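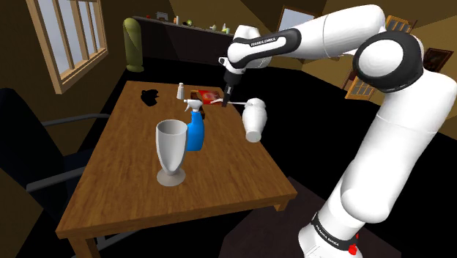

My rules for simulated runs used to fill a page. As of March there are 2, and Zeyu Zheng still thinks that's one too many.

**Rule one:** write down what counts as "done" before you press start. I once scored 1000 runs on Dirgate by mood.

**Rule two:** a dropped cup is a failure, even if it lands somewhere nice. 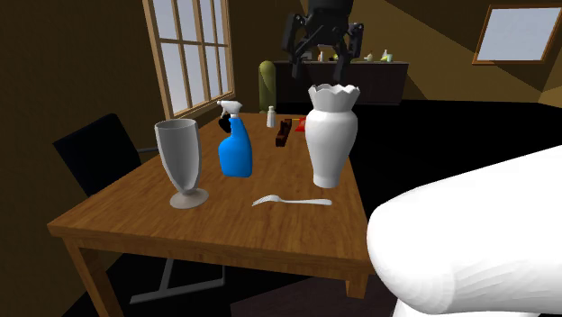 *Gripper open, fork on the table.*

Zeyu wants to drop rule two for practice runs. I've told him we can talk on Wednesday.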